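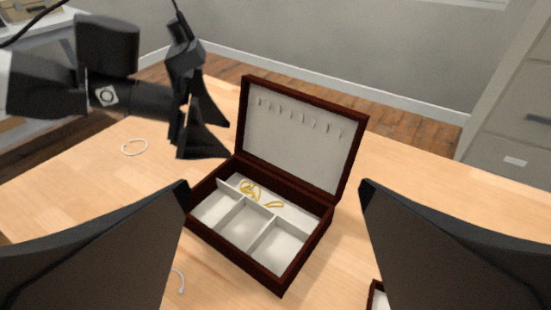 How to pull out of a club golf competition without getting a ban

Written for Trernora members but most clubs work the same way. Check your own rules first.

Step 1. Check the deadline
Entries for the winter Stableford at Prelton close Thu 9 November. Before that – just take your name off in the Drolasano app. No form, no fee, done. My Entries, tap the comp, Withdraw. Wait for the green tick, it can be slow.

Step 2. After the draw is out
App won't let you now. Ring the pro shop, ext 348. Don't just email, it doesnt get read at weekends. Give your tee time and who you're drawn with. Threeballs down to 2 get reshuffled so the earlier the better.
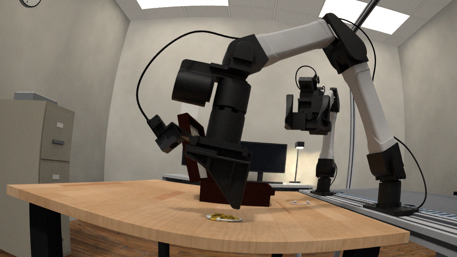
Step 3. On the day
Ring before 8. Desk isn't staffed earlier so leave a message, that counts. Ill or injured, say so – it goes down as a withdrawal and not a no-show. Two no-shows and you're out of board comps until February.

Step 4. Already teed off
Tell your marker. Hand the card in anyway, marked NR, signed by both of you. Holes you've played may still count for handicap so dont bin it.

Wegener Trophy only: knockout, so no reserves. Your opponent gets a walkover, tell them direct aswell as the shop.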